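Easy Care for Wood Floors and Painted Walls

I love a freshly cleaned wood floor, and the nice thing is that it takes very little to get one! Start dry. Run a soft broom or dust mop along the grain, then go back for the corners, where the grit likes to collect (an old paintbrush is perfect for this).

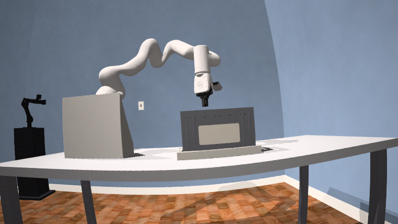

Next comes the damp mop, and I do mean damp. Wring it until it stops dripping, then wring it again. I add 5 drops of dish soap to a small bucket of warm water and work backward toward the door, drying as I go with an old bath towel under one foot. My neighbor Noémi Bárány swears by flannel pajamas for this step, and they do leave a lovely shine.

Baseboards

Slip a clean sock over your hand, dampen it and slide it along the top edge. Dried-on splashes come off with a bit of baking soda paste. Go gently on glossy paint!

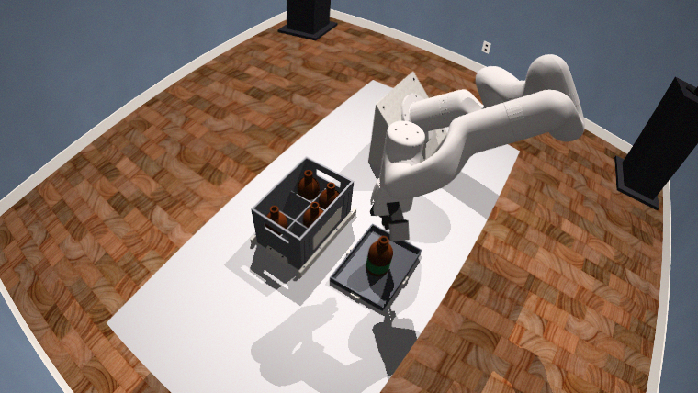 Scuffs on Walls

Try a white pencil eraser first. If the mark stays put, use a barely damp sponge in small circles and blot dry. Flat paint can turn shiny if you scrub, so test behind a door.

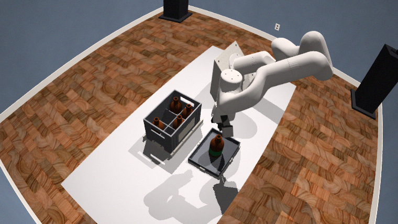 Can I use vinegar on a wood floor?
I'd skip it. Vinegar can dull the finish over time, and plain water with a touch of mild soap cleans beautifully.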